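Potby hand-held gripper, replacement finger pads and pad base

**Read before ordering. Pads from the January batch are under a stop-use notice, see below.**

Ribbed black rubber pads, sold in sets of 2, for the Potby hand-held gripper. Fit the standard oval base. Base sold separately or as a kit with the pads. Will not fit the Flosteo fingers, different screw spacing, please stop asking us to drill them.

## What went wrong

Short version: pads were coming off the base under side load. Rubber stays on its backing plate, the backing plate lets go of the base. First report was a Thursday, a crew moving short pipe fittings. One pad dropped, the other stayed on, and the trigger kept closing. Bare metal on the part and very nearly on a thumb.

We pulled stock the same afternoon. Cause was the adhesive under the plate. Beller changed the cure time on their end and our incoming check only tested straight pull, not twist. Straight pull was fine, well over spec. Twist was not fine. Our miss as much as theirs.

Failures we've seen so far all came after long sessions, with lots of off-center grips. Elbows and other curved parts are the worst for it, they roll between the pads and load one edge.
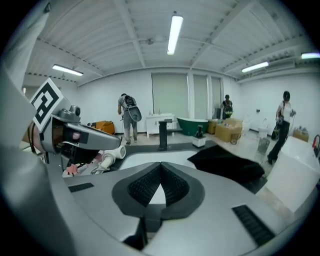 So, if you have a January set, take it off the tool. Don't glue it back down and carry on. We tried four different glues on the bench and none of them held in twist, one of them made the plate swell.

## How to tell which pads you have

- Look at the back of the plate. January batch has the letter B stamped near the screw hole. Good ones have a P.
- No letter at all: older stock, not affected, but check it for wear anyway
- Already mounted and can't see the back? Power off, unplug the cable, undo the two screws. Takes a minute.

Do not test by pulling on the pad with the tool powered. Somebody did. The fingers close faster than you do.

## What's changed

New pads are screwed AND bonded. Plate now has a lip that sits down over the edge of the base so even if the bond goes completely the pad can't slide out sideways. Every batch gets a twist test now as well as straight pull, 3,600 cycles on a sample from each tray.

Trigger firmware also updated. If the grip width reads smaller than the pads should allow, the tool stops closing and beeps. Older firmware just kept going. Install the update even if your pads are fine, it's on the Tse downloads page with the cable drivers.

## Specs

| | |
|---|---|
| Pads per set | 2 |
| Material | black rubber, ribbed |
| Hardness | 50 Shore A |
| Max grip force, per pad | 80 N |
| Rated life | 3,600 cycles, less on rough parts |
| Base | oval, dark gray, kit only |

Rated life is for clean dry parts gripped on center. Check pads before every session, more often if you handle anything with a sharp rim. Lifting at a corner means replace, both sides, never one.

## Returns

January sets get swapped free, used or not, opened or not. Send the pads only, keep your screws. We don't need the reciept. Put a note in the bag with how many sessions you ran and what you were picking up, that part really helps us.

If a pad came off in use, send the base too and dont clean it. We want to see the residue.

Kits with the new base ship first, loose pads after that. Back orders go out in the order they came in.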